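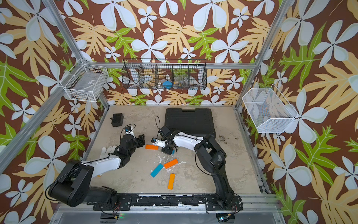 Hemuletti will close its wallpaper shop on Cokerent Street in May and move the business to a larger unit in the Yeoh building, owner Qistina Setiawan said.

The shop has been at its present address for 11 years. Setiawan said the lease was up and the new rent was more than she wanted to pay. The Yeoh unit has 2,128 square feet of floor space, nearly double what she has now, and includes a loading door at the back.

Large floral prints on dark backgrounds have been the best sellers since last fall, she said. Plain and striped papers have slowed down, and 64 older patterns will be marked down by 35 percent until the move. Sale rolls cannot be returned, and customers should check that batch numbers match before paying.

Ridwan Sinaga, who runs the weekend paper-hanging class, said it will continue at the new location with room for two more tables. People already signed up for the spring class keep their places.

Orders placed before the move can be picked up at either address. The new store will open at 9 a.m., an hour earlier than the current one. Parking is in the Indard lot across the street and is free for the first two hours.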